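In defense of the folded napkin
Feb 14, 2018

Paper is easier. Fine. I used paper for years, bought it in bulk, threw out a bag of it every week. Then my neighbor Filipa Valente gave me a stack of her old cloth ones and I havent gone back.
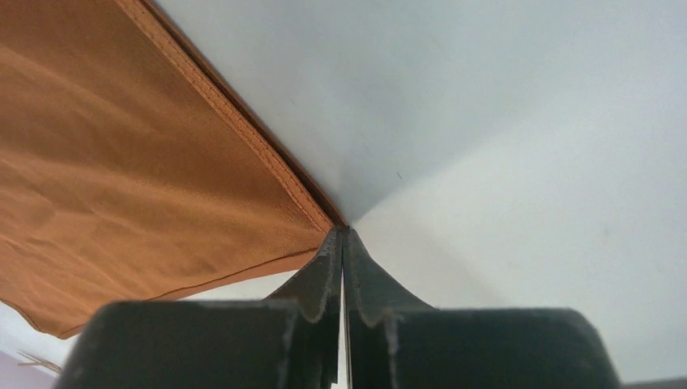
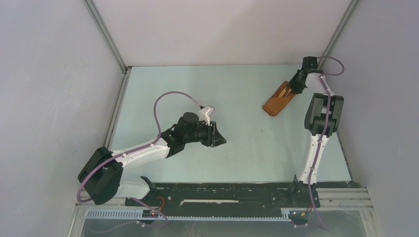 What I want to argue for is the folding. People will buy the cloth and then cram it in a drawer in a ball. Why? Takes a few seconds. Corner to corner, press the crease with your hand, fold again, done. No iron. I own an iron, it lives behind the boiler.

Niloufar Sharifi wrote in the Stosgate newsletter last June that folding is "busywork we inherited." Maybe. She has 34 napkins, by her own account, and says she can never find a clean one. Well.

A good hem helps. Cheap ones curl after the second wash and then no corner meets any other corner, you end up with a sort of lopsided envelope. Look at the stitching before you pay. Small and close together is what you want. Color matters less then people think, though I'd skip white if you eat tomatoes.

Also they stack. A ball doesn't stack.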